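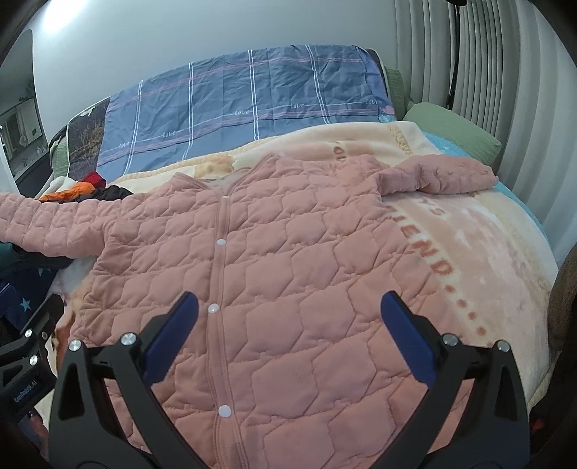
**Skumico questions "washable for life" claims on quilted clothing**

March 25, 2021 – Clothing repair firm Skumico is asking retailers to stop describing quilted jackets as "washable for life" until they can show what the words mean. The firm compared the care labels and shop wording for 19 jackets and found that only two gave any number of washes at all.

The rest relied on phrases such as "easy care" and "made to last". Skumico does not say these jackets are bad. It says a shopper has no way of telling.

"We read a great deal of cheerful wording and very little evidence," the company said. "If a jacket has been tested, print the result. If it hasn't, leave the promise off the label."

Eleven of the labels advised a cool wash but did not mention drying. Skumico's repair workshop in Kindov says drying is where many of its jobs begin: filling that has gathered in lumps, stitching that has pulled, and snap buttons that have worked loose from the cloth around them. The workshop admits that it only sees clothes that have gone wrong, so its own experience proves little about jackets in general.

The firm is also doubtful about the Voicu mark, a green swing tag now used by several clothing sellers. The published rules for the mark run to five pages and cover packaging in detail – the washing of the garment gets one paragraph. Skumico has asked for the test method behind that paragraph and has not yet received it.

From June, Skumico will run its own wash trial, named Dumeo. Jackets will be bought from ordinary shops at full price and washed as their labels instruct. Results will be put online whether or not they support the firm's view, along with the cost of each repair.

Skumico earns its money from mending clothes and readers should bear that in mind. The label wording it collected, with the notes made on each jacket, can be requested from its Kindov office by post or email.

**Notes to editors**

Skumico repairs coats, jackets and bedding. It does not sell new clothing and has not applied for the Voicu mark. Sellers who want a jacket put forward for Dumeo may suggest one, but may not supply it.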